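Dryer vent runs and what they do to cycle times

I keep a log of how long the dryer takes. The machine is a Trerkico electric model, vented, installed in the utility space of the house on Annan Street when we moved in. A mixed load used to finish in under an hour. By October the same load needed a second cycle, and the cabinet top was warmer than it had been.

The usual advice is to clean the lint screen. I clean it every load. A screen catches the coarse material and passes the fine material, which settles wherever the air slows down. The air slows down at elbows, at crushed sections of flexible duct, and at the exterior hood. Our run had all of these.

Fabric matters too. Cotton knits shed far more than woven synthetics, and stripes or prints make no difference except that you can identify the lint afterward by color. 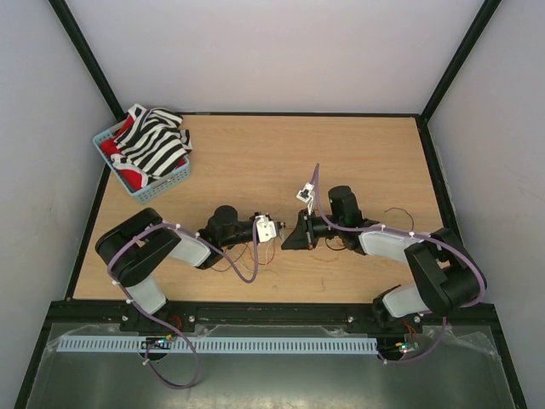
Clellow wrote in under the previous post to say that the lint is a distraction and duct length is the whole problem, and that any run with more than two elbows should be torn out before anyone picks up a brush. I agree with half of that. Each elbow costs you some equivalent length of straight pipe, and the dryer manual gives a maximum for the total. But a short run can plug just as solidly as a long one if the hood flap sticks, so I would brush first and measure second.

Measuring is easy with a cheap manometer. Drill a small hole in the rigid duct close to the dryer, insert the tube, run the machine empty on no heat, and read the static pressure. Mine read 200 pascals before cleaning, well over the limit printed in the manual. Tape the hole with foil tape afterward. Cloth duct tape dries out and lets go.

I also wanted temperature over a full cycle, and that meant a thermistor at the hood and another at the blower outlet. I used a Trastia logger, which samples every 2 seconds and stores to a card. The probe leads that came with it were too short, so I extended them with thin stranded hookup wire. Label both ends before you route anything. I did not, and spent an evening with a continuity tester. 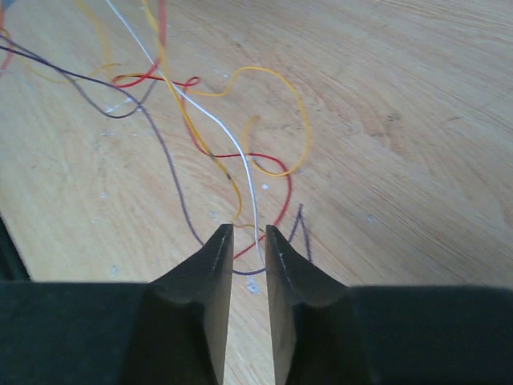
Thin insulated wire, several colors, on the table.

The first trace was 441 lines of nothing useful, because I had the two channels swapped and the hood appeared to be hotter than the blower. After correcting that, the pattern was plain enough. The blower outlet climbed quickly, hit the high-limit thermostat, dropped, and climbed again. The heater was cutting out for a large part of the cycle. Low airflow does this: the heat stays near the element, the limit opens, and the clothes sit in warm damp air.

Extension wire adds a little resistance. With a thermistor of 1000 ohms or more at room temperature, a few feet of copper is too small to matter for this purpose. Keep the leads away from the dryer's own supply cord, and do not run them through the drum opening where the door will pinch them.

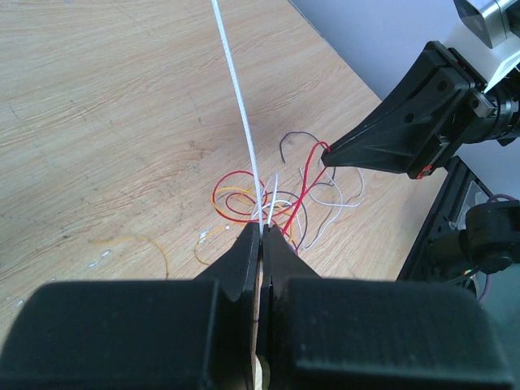
After brushing the full run and replacing the flexible section with rigid pipe, the limit thermostat stopped cycling and the pressure reading fell by more than half. Drying time for the mixed load went back to a single cycle. I left one elbow in place behind the machine. Removing it would mean moving the wall penetration, and there is a stud exactly where the new hole would go.

Next job is the hood. The flap still closes late, and I want to try a version with a lighter damper before the weather gets colder.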